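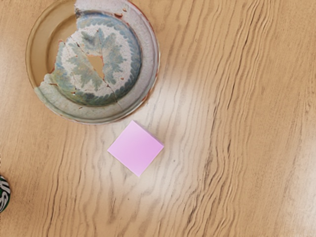 Ticket: Label printer drops jobs over 10 pages
Site: Grilden, despatch office
Opened by: Berenice Trujillo
Assigned to: Majdi Matar
Status: Closed
Opened: May 2019

Reported fault
Picking lists sent from Mistari print normally up to page 10. Longer jobs stop, the printer shows Ready, and the queue reports the job as complete. No error on the panel. Other users on the same queue are affected.

Comment, Majdi Matar
Restarted the print spooler and cleared the queue. Sent a test job of 16 pages. Stopped after page 10. Same result from a second workstation, so not local to Berenice's machine.

Comment, Majdi Matar
Swapped the network cable and moved the printer to port 2 on the switch. No change. A 16-page text file sent straight to the printer's address, bypassing the server, printed in full. Fault is on the server side.

Comment, Flurina Kofler
Check the queue limits. The print server was rebuilt last October and the settings were copied over from the Falcão queue, where jobs were capped on purpose. Look for a size limit as well as a page limit.

Comment, Majdi Matar
Page limit is off. Size limit is set to 2000 KB. The failed test job is larger than that once the barcodes are drawn. The server cuts the job at the limit and passes on what it has, then marks it done. Removed the limit and restarted the service. 16 pages printed, all barcodes readable on the hand scanner.

Comment, Berenice Trujillo
Full list printed this morning. Can the missing lists from yesterday be sent again?

Comment, Majdi Matar
Not from the queue, finished jobs are not kept. Reprint them from Mistari under Orders, History.

Comment, Flurina Kofler
The Motach queue was copied from the same source and has the same limit. Removed there too. Build notes updated. Closing.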